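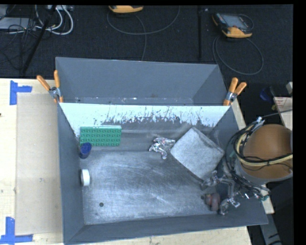

Sorting robot at Treston test hall stopped after wrong movement, one worker hurt

The company Kováčik has stopped all automatic work on a sorting robot in its test hall in Treston. In August the arm made a movement which it should not have made and hit the hand of a technician. The technician had a bruise and a small cut, was treated at the hospital in Treston and went home the same evening.

The stop is also valid for a second robot of the same type, which the company uses at its plant in Gremville. Both machines will stay out of automatic mode until the control software has been changed and checked. Kováčik gave no day for the restart.

The robot in Treston takes mixed objects out of one compartment of a metal bin and puts them in the other. The objects are of very different kinds, hard and soft, shiny and dull, and they are placed without order. The work is a preparation for sorting returned goods, where the machine does not know before what will come. A divider panel held by two clamps separates the compartments, and it can be taken away when a test needs the full bin.

The accident happened at 3:40 in the afternoon. According to a short report which the company gave to the staff and later to this newspaper, the gripper had closed on a soft object and at the same time had touched the divider. The force sensor reported a contact and the arm went into a protective stop, as planned. The technician opened the gate and reached over the rim of the bin to free the object. At this moment the arm moved up and to the side, over a distance of 16 centimeters, and pressed the hand against the rim. A colleague pushed the emergency stop, and the arm stood still.

The opening of the gate should have blocked every movement. The report says that the gate switch worked correctly and that its signal arrived at the safety controller. The fault was in another place. After a contact the software waits some seconds and then starts a so-called recovery movement, in which the arm moves away from the point of contact. This function was added in spring, and it was meant for the case that nobody is inside the fence. In the setup in Treston the recovery movement was, by mistake, put in the same group as the slow movements for manual service. Manual service movements are allowed with the gate open, under the condition that the operator holds the enabling switch. For the recovery movement this condition was never entered.

"The command was allowed by a table in which it should not have been," the report says. "The table was checked by us when the cell was built. It was not checked again when the new function came."

The arm was slower than in normal work, and the company believes this is the reason why the injury was light. The speed limit for the service group was active. In normal operation the cell runs at 70 percent of its full speed.

In the first days after the accident the engineers also looked at the cables and hoses which are led along the arm. They had the suspicion that a pulled cable could have given a false signal. One air hose had a worn place and was replaced, but the measurements showed no connection with the movement. The clamps on the divider were also examined. The report mentions that the panel can give way a little when the gripper pushes on it, and that this makes contact stops more frequent. In the records of the cell there are 93 contact stops since the recovery function was installed. In eight of them the gate was opened before the arm had finished its recovery. In seven of these cases the people at the cell had waited outside until the arm was still, and for this reason the error was not noticed.

The question why no one reported these seven cases is discussed in the report only in two sentences. It says that the staff regarded the late movement as normal, and that the operating instructions did not describe it. A spokeswoman for Kováčik confirmed this on the telephone. She said that the instructions were written before the spring change and that the new page "was in preparation."

The safety controller and the gate switches were delivered by Bodulberg, a supplier of protective equipment for machines. Bodulberg sent two engineers to Treston, who repeated the sequence with a wooden dummy hand in the bin. The arm moved in the same way in every repetition when the gate was opened during the waiting time. In a written answer to our questions the supplier says that its devices did what they were configured to do, and that it has informed other customers who use service groups with automatic functions. It does not say how many customers these are.

The labor inspection has visited the hall and has asked for the configuration files of both robots. An official of the inspection office said that the case is treated as a work accident with light injury, and that a decision about a fine is not yet made. The office wants to know above all who gave the permission for the change in spring. In the papers which Kováčik has shown until now, the signature of the person responsible for safety is on the first version of the software only.

For the time being, the following rules are in force in Treston and Gremville. The arm may be moved only by hand control, with the enabling switch held. Before somebody reaches into the bin, the drive power must be switched off at the main switch and the switch must be locked. An object which is stuck between the gripper and the wall of the bin is to be removed with the power off, also if this means that the arm must be referenced again afterward. On the test cell this takes several minutes, and before the accident many people avoided it.

In the coming version of the software the recovery movement will be started only from outside the fence, with a button, and only with the gate closed. Kováčik also wants to make a visible difference between an arm which is waiting and an arm which is off. Until now the same yellow lamp was used for both conditions — a point which the staff had already raised last winter, as two employees told this newspaper independently of each other.

The works council in Gremville welcomed the stop but criticized that the staff there learned of the accident only after three days. During this time the second robot was in use on two shifts. The management said that it first wanted to be sure about the cause. The council asks now that every injury on a robot is reported to all sites within the same shift.

The technician has returned to work and is at present in the measuring room. Sorting tests in Treston continue with hand control, mostly to collect data on gripping soft objects. The delivery of a third cell, which was planned for the autumn, has been moved to next year.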